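From: Herman Pasaribu
To: prultik-readers
Subject: Re: [prultik-readers] Bumeck book two, order of the siege chapters

Zulkifli Kusuma wrote:
> I have read up to the end of part two and I'm lost on the dates.
> Dornier leaves the fort with 86 men and says the pass is ten days
> off. Three chapters later his sister gets the news that he has
> crossed it, but the harvest hasn't started yet, and when he left they
> were already cutting. Did the chapters get moved about in the new
> edition? Also, is the Hidayat who opens the gate the same one who was
> the ferryman in book one?

Zulkifli,

The chapters were moved. In the first printing the sister's chapters came together in one block after the siege, and a reader could tell from the heading that they went back to the spring. The new edition breaks that block up and puts the pieces between the Dornier chapters, but the headings were dropped, so the harvest seems to run backwards. The news she gets in chapter 14 is about his first crossing, the one mentioned in the prologue. It has nothing to do with the march you have just read.

If you want to read it in order, take 11, 12, 15 and 17 first, then go back for 13, 14 and 16. I did it that way the second time and the siege made more sense, though you find out early who has the seal.

On Hidayat, yes, I think it is the same man. He has the bad hand in both books and he swears by the river, which only the ferry people do. The glossary at the back lists him twice with different birthplaces. I would go by the text and ignore the glossary, which also has the Bumeck wall built in 1622 by the old count when chapter 2 says it was standing before the count began.

My copy runs to 440 pages with the map. If yours is shorter you may be missing the appendix with the line of the Bumeck kings, and I can type that out for you. It is some two pages and a bit dull, but the third king matters later on.

Could people please keep part three out of the subject lines until the end of March? A few members are still waiting for their copies.

I still owe the list my notes on the oath scene. They are mostly written, but I want to check the wording against book one before I send them.

Herman

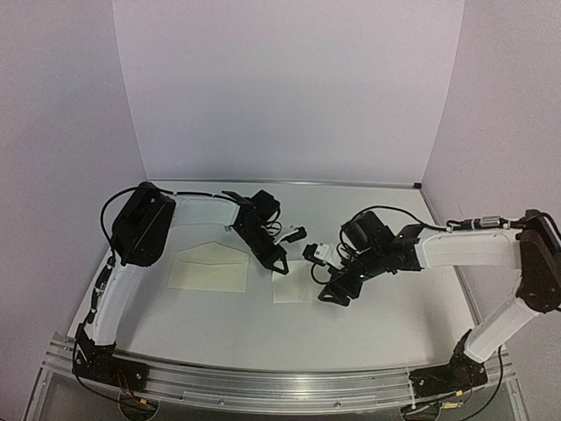
Open envelope and a smaller sheet of paper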